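Journal > Kitchen and Table > December

December, 11:40 p.m.
by Sum-yee Chang

I can't sleep, so I may as well write it all down while it's fresh. We sang tonight! Two hours of rehearsal back in September felt like pulling teeth, and tonight the whole alto line came in on the Mussa carol as if we'd been doing it since childhood. I keep humming the second verse. I hummed it on the bus, and I hummed it while I was brushing my teeth, which doesn't work very well.

The hall in Eltby is a funny old place to sing in. The sound goes straight up into the rafters and hangs there for a second before it comes back down, so if you rush, you end up chasing yourself. Lionel had warned us about it and made us clap the rhythm in the cold before anybody had taken a coat off. I grumbled then. I take it all back now, because when we got to the slow piece, the one with the long held chord, everyone waited for the echo and it was like having another choir up there answering us.

Ayten had the solo. She'd had a cold all week and was drinking honey and hot water out of a jar (a jam jar, with the label still on), and she told me in the corridor she was going to croak like a frog. Well, she didn't. She went a little husky on the low notes and I thought it was better for it. Hüsnü was next to me in the tenors' end and I could see him forget to look at his music. He missed his own entry by 2 bars and then came in much too loud, and Ayten very nearly laughed on her high note. I love these people.

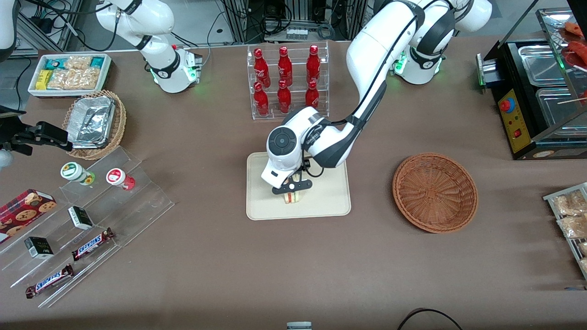

The Russian piece is still our weak spot. I know my part, I could sing it under water, but the words come so fast on page 7 that I end up doing what Xiaoqing calls "vowels and hope." She has written hers out by sound on a little card and tucked it inside the folder. I'm going to copy it before the spring concert. She also says I breathe in the wrong place before the key change, and I do, I've always done it, I run out of air right where the line should open up. So that's my homework: one big breath after the comma, none after "snow."

I should say something about the audience. Lionel had put out 100 chairs and I was sure we'd be singing to the front row and somebody's grandmother. They were nearly all taken! There was a little boy in a red hat who conducted the entire first half with a pencil, very seriously, and a man at the back who joined in on the last carol in a huge bass voice. Hüsnü ran after him in the parking lot to ask if he'd come and try out in January. He gave him the flyer and everything. We have roughly 5 basses on a good night, so I have my fingers crossed.

Things I want to remember: the smell of wet wool when we were all lined up in the side passage. Xiaoqing squeezing my hand just before we walked on — hers was freezing. The way the last chord of the Jonico setting stopped and there was a whole breath of quiet before the clapping started. I've sung in choirs on and off since I was eleven and I can count that kind of quiet on one hand.

Things I would rather forget: dropping my folder during the welcome speech. Everyone turned around.

Lionel wants to do the full Jonico set in the spring, with all the movements and a real pianist. I've only heard the recording once and it made the hair on my arms stand up. The third movement splits the altos in two and I'm already hoping for the lower part, it has that lovely walking line under the sopranos. Ayten wants it too, so we may have to arm wrestle.

My throat is scratchy and my feet hurt from the good shoes. I've left the black dress over the back of the chair and I'll deal with it tomorrow. Must call Mom in the morning and sing her the second verse down the phone, whether she wants it or not.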